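Bundimlow Kitchen Gallery: Bowls, and What Ends Up in Them

Every August I go through the kitchen and promise to own fewer bowls. This page is what I do instead. The cupboard to the left of the stove has one shelf for plates, one shelf for pans and the rest for bowls, and the rest is winning. My household has asked me, in writing (a note on the fridge), to stop at the number we have. I have framed the note.

For those arriving from the Pomville swap page, welcome, and please lower your expectations. I don't collect anything valuable. I buy small bowls that somebody's aunt has given up on, and I use them for prep, because I once read that a sensible cook has everything cut and set out before the heat goes on. I am not a sensible cook, but I do like the setting out. There are evenings when I have nine little dishes lined up like a cooking show and then discover we're out of oil.

Some notes before the gallery proper, collected from the mail I get.

On size. The useful ones are small. A bowl that holds one onion's worth of anything will be in your hand every day. A bowl that holds a salad for 16 will live on top of the refrigerator and be used to store the lids of other things. I have two of the second kind and won't be taking questions.

On color. White goes with everything and shows every chip. Blue goes with nearly everything and hides the chips until you have company. I keep drifting toward blue, and light blue in particular, with a paler inside, so you can see whether you really got the last of the sauce out. You didn't.

On patterns. I held out against florals for years on the grounds that they reminded me of waiting rooms. Then I gave in on one, a faint one, and it has become the bowl I reach for whenever something needs to look better than it is. Mushrooms, mostly.

On stacking. Manufacturers will tell you their bowls nest. They nest with themselves. Put a Nudlow bowl inside a Fukuda bowl and you have made a new, permanent object. I've tried dish soap, ice water and bad language, and the only one that gave any relief was the last.

On washing. By hand, the same night, if you're the sort of person who can. The rack by my counter is black metal and was bought for plates. It now holds the cutting board upright, which suits the board very well and leaves the plates to fend for themselves. I keep meaning to find the board a proper home. It seems to feel it has one.

On counters. Ours is white quartz with dark flecks, chosen by the previous owners, and I've come around to it. The flecks are the exact size and color of ground pepper. I have wiped at the same speck on 100 separate mornings. On the other hand, when I spill real pepper I can leave it there until the weekend and no one is the wiser.

On enoki, as people keep asking. Cut off the woolly end, pull the bundle apart with your fingers, and get it into the pan late. It needs very little time. Stand it up in a small bowl while you do the rest and it makes a decent centerpiece, if you don't mind a centerpiece that gets eaten. A shallot goes in ahead of it, sliced thin, over low heat, and you stay in the room. I have left the room. The result was crisp and went into the trash with some ceremony.

My usual supper out of all this: one shallot, a bundle of enoki, a spoonful of butter, soy sauce, and rice that I started too late. Serves two people, or one person reading.

The gallery has been thinned out since last year. I took down the soup tureens after 4 separate readers told me they were planters. I've left the best for the bottom of the page, as I'm told that's how you keep people scrolling.

Light blue bowl, pale inside, nice round rim. Behind it, the faint floral on mushroom duty, with a peeled shallot leaning on the front and the cutting board in its usual spot in the rack.

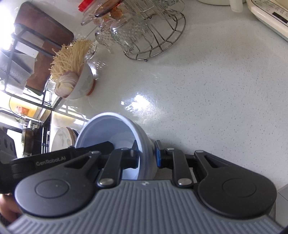 Pleading with you as a fellow sufferer: for bowls stuck one inside the other, put ice in the top one and stand the bottom one in warm water, both at the same time. You only did half of it. Also, my enoki go in at the very end with the heat already off and a lid on, and they keep a bit of crunch that way. I've got a shelf of florals if you ever weaken further. They don't nest either.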